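**Handout 4: Learning from first-person recordings** (4/17/23)

Today we look at how the Listus set is divided before training. Each recording is made from head height while two hands do a tidying job at a desk.

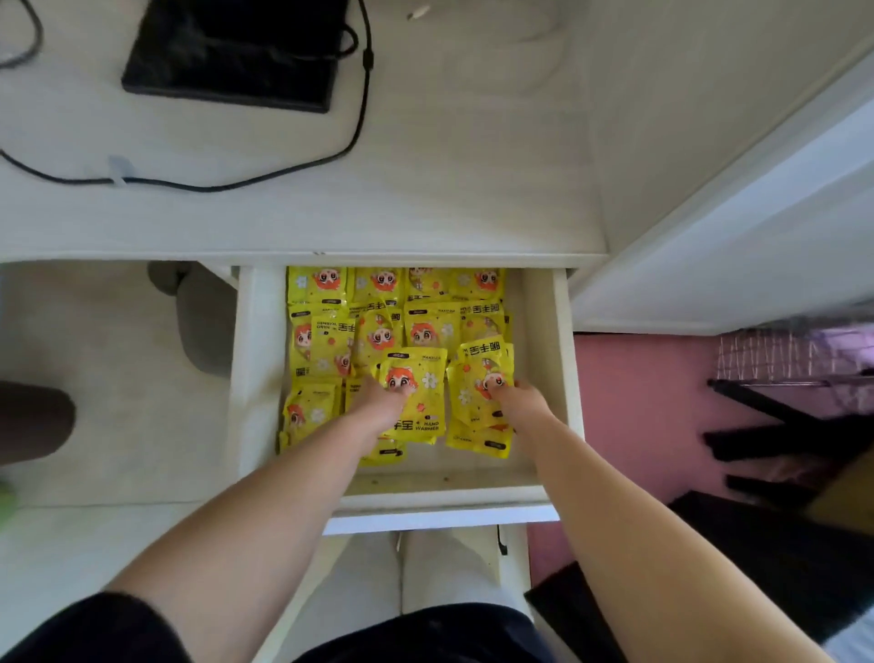
The Šindelář rule says that a segment begins when either hand makes a new contact. With this rule, 158 recordings gave 874 segments. Please note that both hands can be in contact at the same moment, and then we keep one label per hand.

Furniture is labelled with the same scheme, but under the class "large object".

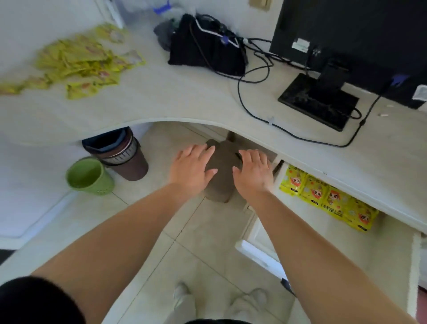 For testing, the Vovthorpe group keeps 12 recordings apart. The split must be made by recording and never by segment, or the score will be too high.

Homework: read Skakitz notes, section 2.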